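Two grippers, one gray plate

I have been promised a gripper that "just works" often enough that I now budget a week for each one. The Telitz two-finger unit got its week in February. The sales sheet says 800 cycles an hour, which I'm sure it does, on somebody's nice square block.

My part is a flat plastic plate with raised rims, square openings and one long arm sticking out at an angle. It lies on aluminum slats, and there isn't much of it to get hold of. The old Prostetex gripper dropped 3 in every 30. I wanted to know if the Telitz would do better for twice the money.

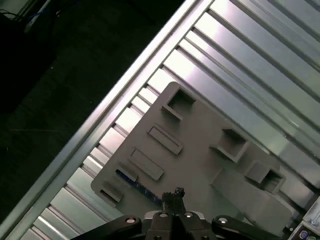

Position was never the trouble. Send the arm to the same spot all afternoon and it goes there. Grip is another matter. The fingers have to catch a raised edge, and if they come in a hair too high they slide off and shove the plate across the slats. I ran 83 picks with the factory settings and stopped when I got bored of pushing it back by hand.

The wrist camera was supposed to fix this. Shiny metal under a bright lamp is a rotten background, though, and the Zakitz software kept finding edges in the glare. Turning the lamp down did more for me than the last two software updates - and cost nothing.

Would I buy the Telitz again? Not at that price. It's a bit better than the Prostetex and a lot quieter. I still want to try softer fingertips before I send it back.

Comments (3)

Parveen Farooqui
Did you try coming in at a slant? We got much better picks on thin parts that way.

slatbed
What force setting? The default is way too high for plastic.

Siddiqui
Same glare problem on our bench. A sheet of matte black paper helped until it started sliding around too.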